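The Kirkholm Kitchen, Drawer by Drawer
Posted Nov 5, 2019

We moved into the house on Kirkholm in May with 14 boxes marked KITCHEN and one marked KITCHEN???, and for a while we simply lived out of whichever was on top. This page is the long-promised gallery of how everything finally got put away. Relatives have been asking. One of them asked whether we owned forks.

A few ground rules before the pictures. Nothing was bought specially for the occasion, apart from the things that were. Nothing was thrown out without a hearing. And the drawer beside the stove, which came with the house and opens only if you lift and swear, has been left alone on grounds of seniority.

The inventory came to 106 pieces of what the moving company, Drumley, had listed on its form as "utensils, misc." That included 9 bottle openers, in a household that mostly drinks tea, and a melon baller that both of us deny bringing into the marriage. We kept 3 of the openers. The melon baller is on probation.

The old system was a tall jar by the sink. Everything went in handle first, and you pulled out whatever you were willing to bleed for. Chopsticks sank to the bottom and stayed there for months – every so often you'd find one and be delighted, then spend ten minutes hunting for its partner. The jar has since retired to the porch, where it holds a fern.

Chopsticks and soup spoons

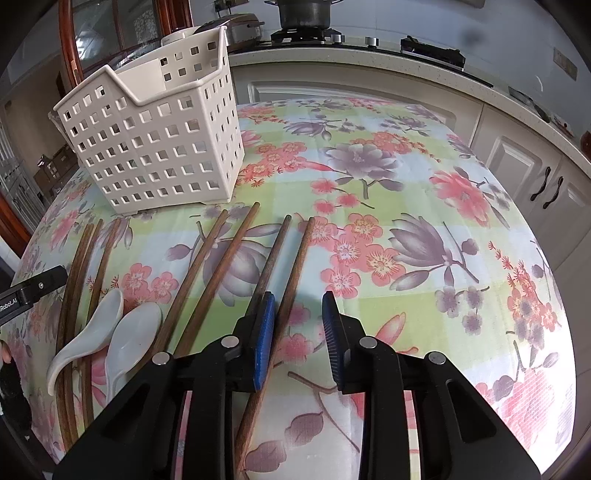 Seven chopsticks, two white soup spoons and the caddy that is supposed to hold them. One of the chopsticks is darker than the rest, and seven is a poor number for a thing that comes in pairs. The flowered tablecloth is doing most of the decorating in this house.

Where it all ended up

The caddy goes on the shelf over the sink, chopsticks at the back and spoons in front. Forks and knives have the wide drawer. The bamboo steamer from Fujimoto, too big for every cabinet we own, sits on top of the fridge and looks down on us. Whisks are under discussion.

The pantry gets its own page once we've agreed on what counts as a spice. Anyone missing a single chopstick after dinner at our place, please get in touch.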